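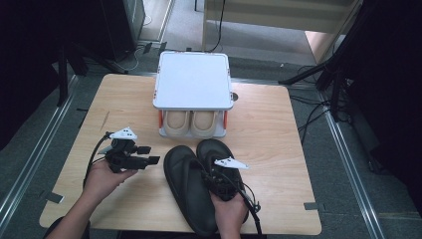
How many pairs of shoes should live by the front door?

Two per person, and the rest go in the bedroom closet or out of the apartment.

We asked for your entryway questions in the last newsletter, and most of them were about shoes. Orvokki Harju, who has been running our home workshops at the Leinonen building since August, answered the ones that came up most often.

The two-pair limit comes from the size of the entries in our buildings. The hallway behind the front door is 69 inches long in the smaller units, and the door needs a good part of that to open all the way. A small rack with one shelf fits along the wall. Anything larger and you end up walking sideways with the groceries.

Small racks do fine if you use both levels. The pair you wear every day goes on top, where you can reach it without bending much. Slip-ons and house shoes go underneath, side by side, toes out. Heels to the wall means you can tell at a glance which pair is which, and the toes are easier to wipe than the backs.

Sandals are the pair that causes trouble. They slide, they get kicked over, and they end up soles up in the middle of the walkway. Turn them right side up before you put them away, and keep the left and right together. If the rack is full, stand them against each other at the end of the shelf. Once the weather turns, wash them, let them dry and put them in a box.

Several readers wrote about dirt. Knock the soles together outside before you come in, then leave the shoes on a mat for 30 minutes if they are damp. After that they can go on the rack. A white or light-colored top shows every mark, but a cloth with dish soap takes most of it off. Skip the scouring powder – it leaves a dull patch on painted and plastic surfaces, and the patch stays.

Bindu Gounder on the Stiton side asked what to do about a rack that rocks. Check the floor first. Carpet is often thicker near the baseboard than it is a foot out, so a rack pushed right up to the wall will tip forward a little. Pull it out an inch or put a thin piece of cardboard under the front. If it still rocks on a hard floor, one of the side pieces has probably worked loose and needs to be pushed back in.

Bindu also asked about guests. Leave one space open on the lower shelf, and put your own second pair in the closet for the evening. A folded towel on the floor holds the overflow.

The next workshop covers coats, bags and umbrellas. It starts at 11 a.m. in the ground-floor room and takes an hour. Bring the measurements of your hallway, wall to wall and from the door to the first corner. Shoes in good condition that you no longer want can be dropped in the bin beside the Ekov Street entrance. Please tie the pairs together by the laces or with a rubber band – single shoes can't be passed on.

Filed under: Around the House, Entryways

2 comments | 11 shares

Clastov Residents' Newsletter | Contact the editor | Back to top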